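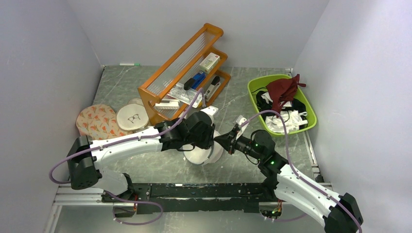
**Do I have to sign up ahead for the Monday swap table?**

Oh, please don't worry about that! Just come by any time after 3 with whatever you've finished with at home (pens, notecards, that stapler you never liked) and find yourself a spot. If you're bringing more than 20 things, it does help to drop Marjatta Salminen a line first so she can save you some room.

**What if I have nothing to trade?**

Come anyway. Everybody gets 6 tokens at the door, and Lumturie will happily slip you a couple more if you're stocking up a classroom.

**Can I leave my leftovers?**

Yes, through the end of June, as long as they're boxed and have your name on them. After that they go over to the Bouvier Street school, ink and glue excepted.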